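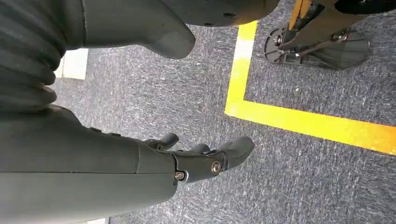
3.2 Fasteners and the decision to repair

The first obstacle in a home repair is often the opening of the case. In our material this step was more important than we expected when we planned the study. The Stulcombe repair register contains 900 items brought to the workshop by residents, from kettles and radios to sewing machines. For 239 of them the owner had already tried to open the item at home and had stopped before reaching the fault. We look at these items separately, as the owners were clearly willing to repair and had at least some tools.

We sorted the fasteners by the type of drive and by how easily they can be reached. The drive types were slotted, cross, hex socket and "other", where the last group includes all security heads. A hex socket in the centre of a round bolt head, as on the larger bolt in Figure 1, was coded as an open type, because the key for it is sold in most hardware shops. Clips and glue were coded separately. When one item had several types, we used the one which the owner met first. This rule has a weakness: a radio with four cross screws outside and a glued inner cover is counted as easy, although it is not.

Of the 239 stopped attempts, 71 were recorded with damage to the case or to the screw head itself. The register gives only a short note for each item, for example "head worn round" or "lip of cover broken", and we could not always decide if the damage was made by the owner or by an earlier repairer. We have therefore not tried to calculate a rate of damage for each drive type. Hidden screws under rubber feet or under labels appear very often in the notes - more often than unusual heads - and this agrees with what Lodhi found for kitchen appliances. It does not agree so well with Ivetti, whose sample had many older goods with visible screws.

We also held interviews with 7 owners from this group. They were asked to bring the item and to explain where they had stopped. Most of them did not speak about the tool first. They spoke about the fear that the cover would not close again, or that a small spring would be lost. One owner had kept a hair dryer in a drawer since February with two screws taped to its handle, and said she would have continued if there had been a drawing. Another had bought a set of hex keys in inch sizes and believed that the bolts were faulty.

For these reasons we treat access as a separate variable from the drive type in the model of Section 4. The scale developed by Indik joins the two in one score, and this makes it quicker to use in a workshop, but in our data the joined score would give the same value to a hidden cross screw and to a visible security screw. The notes suggest that owners react to them differently. With the hidden screw they usually pull harder on the cover, and with the visible one they put the item away.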